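Workshop Practice 1, week 4 handout
Storage, sorting and bins
Notes by Hemi Grimshaw, May 2018

Bring this sheet to the practical. There's no spare copy in the room and the printer on our floor is still out.

Carry over from last week: finish the shelf labels. Two benches haven't handed theirs in. Same marks as before, 20 for the labels, the rest of the 100 for the plan.

1. Why parts go in bins at all

Short version: small things on an open bench get lost or swept onto the floor. Put a wall round them and they stay put. A bin is also a unit you can count by, move and sign for. Shelf, bin, compartment, part. Learn that order, we use it all term.

Open bins for anything picked many times a day. Lidded ones for anything that sits. Don't mix the two on one shelf, people stack on the lids and then the open ones behind can't be reached.

2. Materials

Sheet metal: stiff, takes knocks, heavy, loud. Marks easily but the marks don't matter much. Folded edges need checking by hand (gloves!) before first use.

Plastic: light, quiet, cheap. Cracks at the corners when cold. Fine for anything you can lift in one hand.

Wood: nice to work at, bad to store in. Splinters, soaks up oil. Keep it for worktops.

Card: one trip only. The Vallidport case from the reading used card trays for a whole season and you saw what they had to throw out at the end.
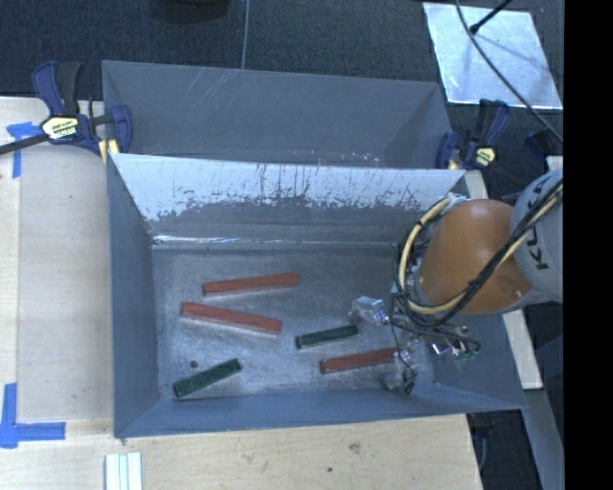 Dividers are the cheapest way to get two bins out of one, and the part students get wrong most. First question is always how many kinds of thing, second is how big the biggest one is. Leave room for a hand on each side of it. A divider can stand straight up or lean. The metal one between the two compartments slopes, and look at where the finish changes, bright along the top and dark and scratched lower down with a ragged line between. Uneven surface like that goes on your condition sheet as "marked", not "damaged". Damaged means bent, split, or an edge you could cut yourself on. The compartments don't have to be equal either, the front one there is the wider of the two. Give the wide side to whatever comes in awkward lengths.

3. Sort by what?

Pick ONE rule per bin and write it on the label.

By color: fastest for the eye, useless under bad light, and some of you will be working with people who can't tell red from green. Add a letter or a shape to the label as well. Red and dark green are the worst pair for this so the blocks make a good test, three red and two green, all in together. If the rule was color you would have to split them. If the rule was "blocks" they are fine as they are. The bin can't tell you which, only the label can.

By size: good for stock, slow for returns becuase people guess.

By job: everything for one task in one place. Popular, eats space. Demchenko layout (see slides) is this one.

By date: only for things that go off. Glue, tape, batteries.

4. Loose or lined up

Loose is OK if the parts are tough and you can see each one. Lined up if you need to count at a glance or if faces scratch. Loose parts end up at any angle, so leave more floor than you think. Rule of thumb for this course, fill to half and stop.

Holes in a bin floor: note where they are and measure them. If a part is smaller than the hole it goes in a different bin. Obvious, gets missed every year.

5. For the practical

Each bench gets one bin and one box of mixed parts. Empty the box, choose your rule, sort, write the label. Then swap benches and put the other team's parts away using only their label. No talking across benches.

Write up, 200 words max. Say what rule you chose, what didnt fit it and where you put that.

Reading: Skaltier packet, section on trays. Skip the pricing table. Sekilport visit form is due back at the same time as the write up, signed.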